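Niloufar Alipour wants me to stop peeling things. She has told me this twice before I have my coat off, and she has a leaflet with it on. Florlow, the small outfit she runs from two rooms over a tile shop in Brorkgate, sells courses on laying out a kitchen worktop before you cook. The beginners' session costs 71 pounds. I asked what you get for that.

"You get your evenings back," she said.

I have heard this from people selling slow cookers, so I asked again.

"You learn to put everything down before you start. Bowl, plate, fruit, whatever it is. You look at it, and then you cook. Most people cook out of the cupboard with one hand and I think that's why they hate it."

Is there anything in that beyond what my grandmother did without a leaflet? Alipour said my grandmother was probably very good. She also said that 1,000 people have taken the beginners' course, a figure I was not shown any paperwork for. When I asked how many came back for the second one she looked at her colleague, Anel Shezi, who said "fewer" and went to fill the kettle.

Shezi is the more persuasive of the two, mainly by being less keen to persuade. She worked in a school canteen for years and thinks half the method is common sense.

"The half I'd keep is space," she said. "People own 50 gadgets and a chopping board the size of a paperback. Leave a gap. You don't need a course for that, but some people won't do it until they've paid."

I put it to Alipour that a breakfast table laid out her way takes longer to set than the breakfast takes to eat. She disagreed, at some length. Fruit, she said, should sit near the plate it is going on, and anything that gets hot should have one side of the table to itself. 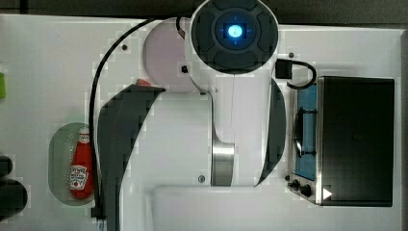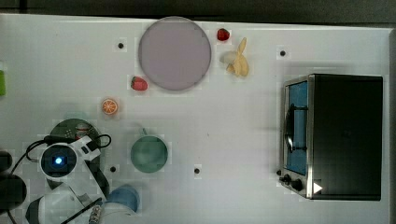

My trouble with the Florlow method is that it has a rule for everything and no order of importance. Alipour's own rule about fruit, for instance, seems to bend when it suits. The strawberries keep close to the plate, one on each side, but the banana has drifted off towards the toaster oven and the orange slice lies down nearer the green bowl. I asked whether that was a mistake. "It's a choice," she said. Shezi said it was a banana. On the oven having the right-hand side to itself I have no complaint, and I have since moved my own kettle.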